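# Keeping Track of the Gauges: A Calibration Record System for the Semple Tool Crib

Student project report, Manufacturing Quality II

Written by Aliki Vasilakis, with Teófilo Castaño and Xinyi Lü

2024-01-31

## How we got into this

When we started looking for a project in the fall, the three of us wanted something with machines in it, ideally with chips flying, and we ended up with a filing problem. I want to say right away that we grew very fond of it. Semple is a machine shop that makes bushings, spacers and small valve bodies, and it was kind enough to let us spend a good part of our semester in its tool crib, where the calipers, micrometers, plug gauges, thread gauges and dial indicators are kept when they aren't out on the floor. (They are out on the floor a lot, and a good deal of this report is about that.)

Every one of those gauges has to be checked on a schedule against a standard that is known to be right. If a micrometer has drifted and no one catches it, the parts measured with it may be fine or may not be, and the shop has to go back and find out. So each gauge gets a sticker with its due date, and somewhere there has to be a record that agrees with the sticker. At Semple that "somewhere" was a ring binder, a spreadsheet called Drustska (named after the folder it had always lived in, and we never did learn who named the folder), and the memory of whoever was working the crib window that day.

Our assignment, as we wrote it in our proposal, was to bring these together into one record, to set up a recall list that tells people which gauges are coming due, and to see whether the check intervals made any sense. We managed the first two pretty well and the third only in part, and I'll try to be fair about all of it.

## Taking inventory

The first job was simply to find everything. Teófilo drew up a form on a half sheet of paper with room for the gauge number, type, range, maker's serial number, sticker date and the place where we found it. We walked the crib drawer by drawer and then went out to the workbenches, the inspection room and the shipping desk, where there turned out to be a very nice height gauge being used mostly to hold down packing slips.

We recorded 258 gauges. The spreadsheet listed fewer than that and the binder listed more, and the two of them disagreed with each other in ways that took us most of December to untangle. Some gauges had been scrapped and never crossed off. Others had been bought in a hurry for one job and never written down anywhere. A handful had been engraved twice with different numbers, once by the old numbering plan and once by the new one, so that one poor thread plug was living two separate lives with two separate due dates.

There were 11 gauges with no readable number at all. We tagged these with colored tape, put them in a tray and asked the crib to keep them off the floor until they could be checked and numbered. This was our first real decision as a team, and I was surprised by how long we argued over it, given that it was a tray. Xinyi wanted them numbered on the spot so that nobody would be tempted to borrow from the tray. Teófilo felt that a fresh number makes a gauge look trustworthy before it has earned it. We went with Teófilo, and we put a lid on the tray for Xinyi.

## Choosing where the record should live

We tried two programs. Dromlow is a calibration tracking package with a trial period, and we liked it very much. It prints stickers, it keeps certificates attached to each gauge, and it will send out reminders. Its weak point for us was that every person who looks something up needs a login, and the crib window has one computer that everyone leans over and shares. The other choice was Proltska, a plain database tool that the shop already used for its tooling orders. It knows nothing about calibration. You have to build every screen yourself, which took Xinyi several long evenings and a great deal of tea.

In the end we built the record in Proltska, mainly so that Semple could keep it going without us. I would still recommend Dromlow to a shop that was starting from nothing and had someone in the office to look after it.

Each gauge has one page in the record. At the top are its number, type and range, followed by its usual home (a drawer, a bench or a person), the date of its last check, its interval and its next due date. Under that is a running history, where every check adds a line with the reading as found, the reading as left, the standard that was used and the initials of the person who did it. We were very firm about keeping "as found" and "as left" in separate boxes. The old binder had only one column, and whoever filled it in nearly always wrote down the good number after adjustment, so the shop had years of checks saying that everything was perfect and no way of knowing how far anything had drifted before it was put right.

## The recall list and the trouble with borrowing

The recall list was meant to be the easy part. Every Monday the record prints a page with the gauges due in the coming 4 weeks, sorted by where they live, and the crib attendant goes out and collects them. Our first printed list went out with great ceremony and the attendant came back with less than half of what was on it. The gauges existed, they just weren't home.

We had been thinking of a gauge as something that sits in a drawer and is sometimes borrowed. On the floor it works much more like a library book in a large family. A machinist signs out a bore gauge, sets up a job, goes off shift, and the next machinist carries on with it, quite sensibly, and lends it across the aisle when the job is done. The sign-out sheet still carries the first name. We spent an afternoon following one dial bore gauge through four pairs of hands, all of them perfectly good-natured about being asked, and the person whose name was on the sheet had not seen it for weeks.

So we proposed a rule that any gauge should come back to the window at the end of each shift, due or not, and be signed out again by the next person. 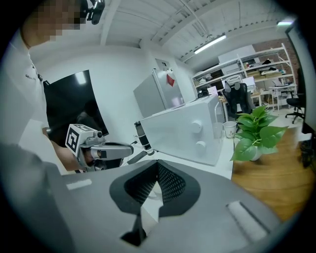
Margus Ots told us, quite gently, that the rule would last until the first busy night. A setup on the long lathe can run across three shifts, he said, and if the gauge has been zeroed to a setting ring for that job, walking it back to the window and out again is a fine way to get it bumped and lose the zero. He would sooner see the gauge stay with the job, and have the job's traveler sheet carry the gauge number.

We went away and thought about this, and we came to like his idea a good deal better than our own. The traveler already follows the parts from station to station. Adding one box for gauge numbers meant that we could find a gauge by finding its job, and it brought a benefit we hadn't been looking for: if a gauge is later found to be out of tolerance, the shop can pull every traveler with that number on it and know which parts to look at again. Before, that would have been guesswork.

We changed the traveler form, tried it on the lathe side only, and printed the recall list a second time with the job number next to each gauge that was out. The attendant brought back every gauge on that list except a depth micrometer, and the depth micrometer was found the next morning in a coat pocket.

## Looking at the intervals

Nearly everything at Semple is checked once a year. It is an easy rule to remember, and for plug gauges that come out of the drawer twice a season it is probably more than enough. For the calipers at the deburring bench, which get used all day and dropped now and then, we suspected that it wasn't.

This is where the single column in the binder hurt us. Without as-found readings there was no drift to study, so we could only use the checks made since our record began. Out of 200 checks that we wanted to use, a fair number had to be set aside over missing temperatures or an unclear note about which gauge blocks had been used. The ones we could keep leaned the way we expected: the bench calipers had moved more than the crib calipers, and the plain plug gauges had hardly moved at all. I would be uncomfortable claiming more than that from one semester.

What we suggested to the shop was modest. Bench calipers would go to a six-month interval. Plug gauges would stay at a year for now, with a fresh look once each one has three as-found readings in its history. The thread gauges we left alone completely, as wear on a thread gauge depends so much on the material being cut that we didn't feel we understood it.

## What we would do differently

We would have gone to the floor much sooner. We drew our first screens before we had watched a whole shift change, and it showed. The sign-out page, which Xinyi had made really handsome, was taken out altogether once the traveler box came in, and she was a very good sport about it.

We would also have settled the numbering plan before we made a single page. Renumbering a gauge after its history has begun means carrying the old number along in a note, and those notes are easy to miss. Viorica Filip read our draft and suggested a separate "formerly" box that can be searched, and we have added one, though there are still older pages to be filled in.

## Still open

- The tray of unnumbered gauges has been checked but not all of it has been engraved.
- The mill side is still using the old traveler form until the printed stock runs out.
- Certificates from the outside lab are scanned into a folder and haven't yet been linked to their gauge pages.
- Drustska is now read-only. We would like it to be kept for one more year in case a customer asks about older parts.

Our warm thanks go to everyone at Semple who stopped what they were doing to let three students read the number off the side of their micrometer, sometimes twice in one day. The crib has a printed copy of our instructions in the top drawer on the left, and Teófilo has agreed to answer questions about the recall list through the end of the spring term.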